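Benvinda Veloso
April 4, 2021
Thread on the Prukilik clinic water fund 1/7

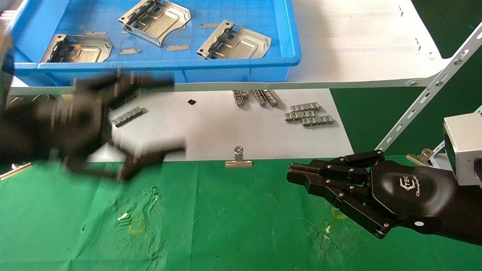
2/7 The fund stands at $2,210 as of this morning. That pays for the pump and the first length of pipe from the spring to the clinic. It does not pay for the storage tank. The shelf kits are a separate cost and they come as loose parts, stamped metal brackets like the three in the blue tray, so whoever goes up in June should plan on an extra day for putting things together.

3/7 We asked for 100 people to give or raise a small amount each. So far 46 have signed up. Thank you to every one of them, and to the Pastley choir for singing on Zoom for two hours.

4/7 Several people have asked where the clinic gets water now. It is carried up from the lower road in jugs. On a vaccination day the nurses use about 32 of them, and the last ones are usually gone before the afternoon patients are seen.

5/7 Emiliano Moya has walked the pipe route twice. He wants to move it to the east side of the Garrido field – longer, but the ground is less steep and the owner has agreed in writing.

6/7 If you signed up and have not had your sponsor form, check your spam folder first, then message me. The forms went out from the Dranus address, not from mine.

7/7 We can still use a second-hand tank if anyone knows of one. Plastic is fine. It needs a lid that locks. Replies are open, or send me a message with the size and where it is.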